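Comfort object

A comfort object, also called a transitional object or security object, is an item, most often a blanket or a soft toy, that a young child uses to settle down at bedtime or in strange surroundings. The term "transitional object" comes from psychoanalytic writing of the early 1950s and has since spread well past its origins, into parenting guides, toy packaging and hospital leaflets. Much of what is claimed for such objects rests on thinner evidence than the confident tone of those sources suggests.

Origin of the idea

The original theory held that an infant, slowly learning that the mother is a separate person, fixes on some thing that is felt to be neither fully part of the self nor fully outside it. The account was built on clinical observation and was never set up to be tested. Supporters regard it as a rich description of early life. Critics answer that it is hard to say what finding would count against it, and that a child who likes a soft blanket may simply like soft blankets.

Later work in developmental psychology mostly dropped the theory and kept the object. Attachment researchers asked whether children with a favorite toy were more or less secure than those without one. Results have pointed in several directions, and few reviewers now treat having such a toy, or lacking one, as a sign of anything in particular.

How common it is

Estimates vary widely between countries and between studies. Part of the spread is real. Children who sleep in the same room or bed as a parent seem less likely to form a strong attachment to an object. Part of it is a matter of wording, because parents asked whether a child "has a favorite toy" will say yes far more often than parents asked whether the child "cannot sleep without it."

The Wadthorpe survey, often cited in popular articles, shows the problem. It collected answers from 3,649 households and reported that 70 percent of children under five had a comfort object. The questionnaire did not define the term. When 817 of the same families were contacted again with a stricter question, the share fell sharply, a result that appears in an appendix and is rarely quoted. 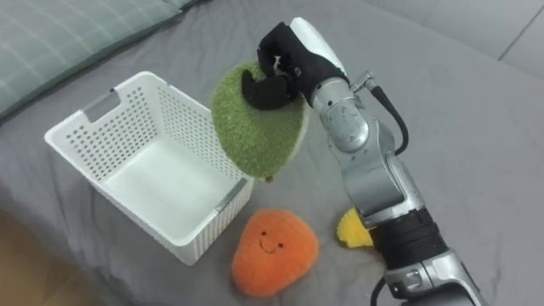

Some of the firmest claims concern sleep. It is widely repeated that a familiar toy shortens the time a child takes to drift off. Most support for this comes from parents' diaries, and parents who have just spent money on a toy, or who have driven back across town to fetch one, are not neutral observers. Studies using motion sensors worn by the child are fewer and smaller, and their findings are modest.

Safety advice stands on better ground. Health authorities in many countries recommend keeping soft toys, pillows and loose bedding out of the sleep space during the first year of life. This advice is sometimes missing from the cheerful articles that urge parents to introduce a comfort object early.

Commercial use

Toy makers took up the language of the theory with enthusiasm. Kitumex sold a line of plush animals as "attachment-ready," a phrase with no accepted meaning in psychology. Its rival Clurunine advertised a scented version and cited a trial of 182 children. The trial had no comparison group, so it could not show whether the scent did anything at all. Both companies later softened their wording.

The critic Everett Kapoor has argued that the whole category is a marketing success resting on an ordinary habit. His essay on the subject is entertaining, though it leans on stories from his own family and is no more rigorous than the advertising it attacks.

Giving it up

Older manuals warned that a child who kept a blanket past a certain age would become dependent or immature. No good evidence supports a fixed cutoff. Arnardóttir, in a short study of school-age children, found no difference in teacher ratings between those who still slept with a toy and those who had stopped, but the group was small and drawn from a single town. Many adults report keeping a childhood toy, and surveys on this point suffer from the same loose wording as those on children.

See also: Attachment theory; Security blanket; Infant sleep; Stuffed toy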